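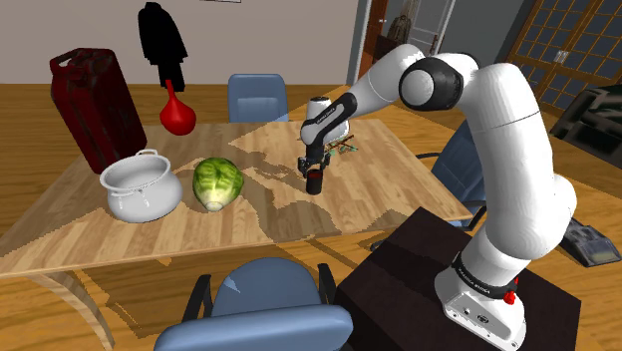
Nele Frerichs had 24 demos left to record when we got her on the phone. Sunday, late. She runs teleoperation at Stanside – all in simulation for now.

"You drive the arm from a handset, close the gripper, lift. Sounds easy. My first 100 were garbage." Why? "I hesitated. The policy learns that too, it hesitates exactly were I did."

Target is 1000 good ones by February. Cups mostly, then pots. Clutter stays on the table, she insists on it.

And showing by hand, pushing a real arm about? Her colleague Manolis Kokkinos perfers it. "He feels the contact. I get nothing in my fingers, only the screen." She still throws out every run with a pause in it.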